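Malance District Football List – Archive
Home | Threads | Fixtures | Tables | Search

Re: Pitch bookings and the gate figures for next season
Posted by Constanza Quezada, March 2024

Hello all,

I've had a few replies off-list to the message below, so I'm answering them together. The original is quoted first for anyone who has joined recently.

> The Lumbao ground will be out of use while the drainage is relaid. Kandano
> have offered us their second pitch, but only for afternoon kick-offs.
> Can clubs say whether they would rather play there or swap home and
> away ties with their opponents? Also, does anyone have the gate totals
> for the last two seasons? I have one set and not the other.

1. Lumbao and the drainage

The contractor now says the pitch should be ready in August, before the league programme starts. That leaves the pre-season cup as the only thing affected. Four clubs would like to swap ties and two would like to use Kandano. I don't see why we can't do both. If you are swapping, please write to your opponents first and copy me in once they have agreed, so that I only change the fixture sheet once.

Kandano's second pitch is slightly narrower than the one at Lumbao but it is within the rules. It has no floodlights. The changing rooms are shared with the hockey club, who have them until 40 minutes before our kick-off. Teams who like to arrive early will have to wait in the clubhouse.

2. Gate totals

Thanks to Taltier for finding the missing sheet. The total for all home league matches was 2,462 two seasons ago and 3,269 last season. Most of the rise came from the derby matches and the final month, when three sides could still go up. The midweek games were as thin as ever. I would still like to move a couple of them, and I'll put that to the clubs as a separate question.

These are paid admissions only. Under-16s came in free in both seasons, so they aren't in either total. 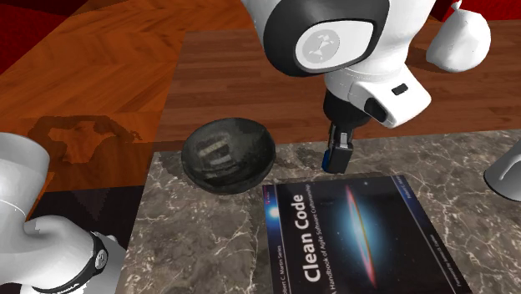
3. Squad registration

The limit on new signings after the opening match stays at 9 per club. I was asked whether a goalkeeper brought in on loan counts towards it. He does, unless both of your registered keepers are injured, in which case send me the details and I'll ask the league for a dispensation. Last season two of these requests reached me on the morning of the match and I couldn't get an answer in time – please allow at least two days.

Players moving between the first team and the reserves of the same club don't need a new form. Players coming back after a full season away do, even if they are returning to the same club.

4. Referees

We are still short for reserve matches. The home club is responsible for finding someone if none has been appointed, and the away captain has to agree to that person before kick-off. Please write the name on the team sheet. I had several come back blank and then had no way of following up a disputed sending-off.

5. Colours

Malance and Taltier both want to play in dark green at home. That is fine, but whoever is away in that fixture must bring the change strip, and bibs over the top won't do.

I'll send the revised cup fixtures to the list when the swaps are settled. If your club secretary has changed, let me have the new address before then.

Constanza

Previous in thread | Next in thread | Reply to list
Contact the list owner | © Malance District Football List | Back to top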